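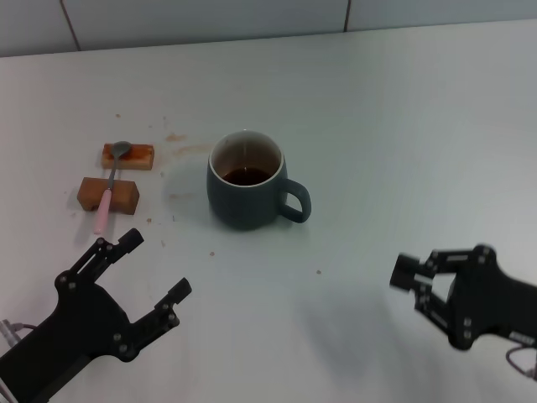 A dark grey mug on a white table, with two blocks of wood beside it.

I had wanted to go up the light at Tromness ever since we first came past it on the ferry two winters ago, when it was raining so hard that all we saw was a pale stump with a smudge on top. It opens to visitors one day in November and then shuts again until spring, so this year I booked the bus, the boat and a bed in Flodum well ahead and told everyone at home I was not to be rung up.

The boat is called the Barreto and she is older than she looks. You sit inside on long benches with your knees against somebody's shopping, and there is a smell of diesel and oranges. I got talking to a lovely man called Eduardo Serrano who was going over to see his sister and who had not been up the lighthouse once in all his years of visiting her, although he could tell me exactly how many steps there were (222, and he was right, it says so on a board at the bottom). He gave me half a cheese roll and a good deal of advice about where to stand on deck if I felt ill, which I did for a while, just after we left the shelter of the point.

From the jetty it is a walk of 200 metres to the gate, all of it uphill and most of it into the wind. There was already a queue, and a cheerful one. They let people up in small groups because the last bit is a ladder and you cannot pass anyone on it, so we stood in the lee of the old oil store and stamped our feet and admired each other's hats. I would say bring gloves, and bring something to eat as well, as the hatch selling soup closed just as I got near it!

Our guide was Hideaki Miyazaki, who used to run walking holidays further down the coast and now looks after the tower for most of the year. He has a soft voice and the stairwell is full of echoes, so those of us at the back missed a fair bit, but I did hear the part about the keepers hauling their coal up by rope, and the part about the keeper's wife who kept hens in the ground floor room for a whole winter. The walls there are so thick that the window is more of a tunnel. Somebody's little boy crawled right along it and had to be talked out backwards.

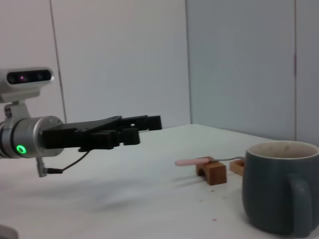 The lamp room was smaller than I had imagined, and warmer, and everybody went quiet when we came up into it. The great lens takes up nearly all the space, so you shuffle round it sideways with your coat buttons scraping the rail. It no longer turns, and the working light is a modest modern thing bolted outside on the gallery, but Mr Miyazaki has kept the brass beautifully and he let each of us put a hand on the old winding handle. Down by the door is the box that tells him all is well with the electrics. It has a little ring of bright green light on it, dark in the middle, very like the one on the silver wrist of the robot arm in the photo, and I found it hard to stop looking at it while he talked. Then he opened the door to the gallery and we all lost our hats, or very nearly.

What a view, though. You can see the whole of Flodum laid out along its bay, and the sandbanks, and on the far side the long beach at Trosico, where I had meant to walk the next morning and did not, as it blew a gale all night and I stayed in bed with my book. I signed the visitors' book on the way down and was number 1179, a few lines below a couple on their honeymoon who had written only "Windy".

Tickets were 80 crowns including the boat, which I thought very fair. The Barreto went back at half past three with her lights on. I stood outside for most of the crossing -- on the side Eduardo had told me to -- and watched the light come on behind us. My room in Flodum was over the bakery, with a good bed and a very small basin, and I would stay there again.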